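Painting over magnolia in a 1930s semi, how many coats?
Home & Garden > Decorating and Interiors

hallwaymoth
Started 20/02/2019

Hi all, long time reader, second ever post I think. We moved into our semi last July and every single wall is magnolia. Every one! Even the inside of the airing cupboard. I've finally got my other half to agree that the front room can go dark green (it took a lot of tea) and I've bought a tin of Cirka matt in a colour that looks like the inside of a pine forest.

My question is do I need a primer or undercoat first, or can I go straight on? The man in Vallance said straight on, my mum says undercoat always. Walls are old plaster with a few cracks near the chimney breast. Room faces north, if that matters to anybody. Also is it going to be horribly gloomy, be gentle.

pelmet_and_proud
Go dark! We did our dining room in nearly black and everyone who came round made a face at the tin and then loved the room. North facing rooms never look sunny whatever you do to them, so you may as well have cosy.

Straight on over magnolia is fine if it's sound emulsion. Wash the walls down first, especially by the door and light switch where all the hands have been. Fill your cracks, sand, and touch in the filler with a bit of watered down paint or it'll show up as dull patches for ever after. Ask me how I know.

gritstone
Sorry but I disagree with going straight on. Dark colours over pale is exactly where you want a tinted undercoat. Get them to mix you a mid grey or a cheap green and you'll save a coat of the expensive stuff. I did our landing without and needed 4 coats of Cirka, and it isn't a cheap paint.

pelmet_and_proud
4?? I've never needed more than 2 with a decent roller. Were you spreading it a bit thin?

gritstone
I was not spreading it thin, thank you. It was a deep red, and reds are murder.

tuppenny_bit
Reds are murder, he's right there. Greens cover much better. I did my bedroom in a bottle green from Porkska over white and two coats did it, apart from above the picture rail where I ran out of patience and it's still a bit streaky if you lie in bed and look at it. Which I do, every morning.

What nobody's mentioned is the ceiling. If you've got a bright white ceiling and dark walls you get a hard line all the way round, and in an old house the line is never straight. We took the green up over the coving and it looks so much better.

hallwaymoth
Ooh, we do have coving! Quite plain, and there's a chunk missing over the window that I was hoping the curtains would hide. Would you do the coving the same green or go lighter?

tuppenny_bit
Same green. Fill the chunk first though, the curtains won't hide it when they're open.
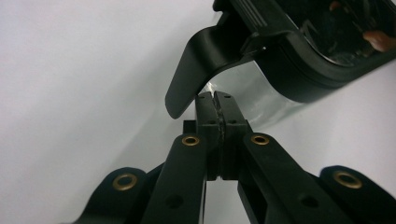
hallwaymoth
One more daft one while I've got you all. Should I do the skirting boards before the walls or after?

gritstone
Before, if you're using gloss or eggshell on them. Let it dry properly, then cut in the wall colour down to the top edge with a good brush. Much easier to get a clean line that way round, and any drips of emulsion wipe off the skirting with a damp cloth if you're quick about it.

pelmet_and_proud
See, I do it the other way! Walls first, because the roller spits a fine spray of paint all over everything below it and I'm not repainting my lovely fresh skirting. I suppose you could put dust sheets down properly but I never do.

gritstone
You could put dust sheets down properly.

wren_on_the_ridge
Can I put in a word for the mad option, which is painting the skirting the same colour as the walls? We did ours to match and the room looks taller, and you stop noticing how wonky the floor is. Doors too. My sister said it looked like a submarine but she's got grey laminate all through so I don't take advice from her.

On the money side, we had a decorator quote us 200 just for the woodwork in one room, so we did it ourselves over a long weekend with the radio on. Our second-hand Radonjić sideboard looks gorgeous against it, the wood really glows. Anything warm will help, moth, so if you've got brass lamps or an old rug get them in there.

hallwaymoth
Not a submarine, I love that idea! I've got a big orangey pine bookcase I was going to get rid of, would that work or is it horrible?

wren_on_the_ridge
Keep it until the walls are done and then decide. I was all set to sell half our furniture and I'm glad I hung on.

tuppenny_bit
Orange pine and dark green is a bit 1990s pub for me, sorry. I'd paint it in with the walls.

pelmet_and_proud
I like a 1990s pub.

larder_lou
Coming in from the lighting end of things. Please don't rely on one big light in the middle of the ceiling with dark walls, it looks like a waiting room. We've got three lamps and a string of warm little bulbs along the mantelpiece and I hardly ever touch the main switch now. I picked up one of the lamps for 20 at a car boot and it's the one everybody asks after.

And do a test patch, a large one, on lining paper so you can move it about. Our green looked blue in the mornings and I had a bit of a wobble.

gritstone
Agree with the test patch. Put it next to the window wall and then opposite, as they'll look like two different paints.

hallwaymoth
You're all brilliant, thank you. So I've washed the walls this afternoon (the water was brown, I'm ashamed) and filled the cracks by the chimney breast. I've decided against the undercoat, sorry gritstone, mostly as I've already spent the money on a roller pole. If it's patchy I'll come back and you can say I told you so.

Going for green coving and green skirting. Other half doesn't know about the skirting yet.

gritstone
I will say I told you so.

wren_on_the_ridge
Tell him once it's dry. And keep a jam jar of the paint back for touching up, label the lid with the colour name, I've got five jars in the shed and no idea which room any of them belong to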